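Visit report: Cirora open day, March 14, 2019

Cirora opened its test hall to customers and suppliers this spring, and two of us from the packing department went over for the day. We had signed up in December, when the places were first offered. The drive took longer than planned and we missed the welcome talk, but the printed program covered most of it.

The morning was a talk by Zulmira Cunha, who runs the picking group. Her subject was mixed goods: orders where every item has a different shape and the robot has no drawing to work from. She spent a good while on packaging. Clear film and shiny wrap are still the hardest for their cameras, she said, and a sponge is easier than it looks. Their test stock is now more than 700 different articles, mostly bought in ordinary shops. A test run is 1000 picks, and they do not change the settings during a run.

After coffee we were split into groups. Ours started at the Boltivano stand, where a conveyor was sorting flat parcels. It was well made but not much use to us, as our parcels are rarely flat. Solier had a table with labeling equipment. I took their price list and it is in the folder with the others. The Pretorius people were talking about service contracts – the response times they quoted are better than what we have now, and I would like to follow that up.

The picking cell was the part we had come for. It is a plain setup on a wooden table, with the arm reaching in over a divided gray bin. Small household goods lie in the bin as they fall, and the gripper goes down between them. We could stand close enough to see the fingers. 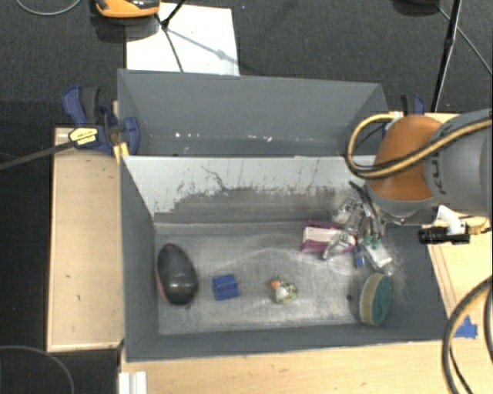
The picking cell at Cirora, with the gripper down among the packets at the right end of the bin.

I asked about wear on the bins. The answer was that they use them until the walls start to bend, and that scratches do not bother the software. Changing the fingers takes one person a few minutes – we did not see it done.

Lunch was sandwiches in the hall. In the afternoon there was a second talk on safety fencing, which repeated a lot of what we heard from our own insurer last year.

For our line, I think a trial with our own goods is worth asking for. Cirora will take a box of samples and send back a written result. Parking is behind the building and fills up early.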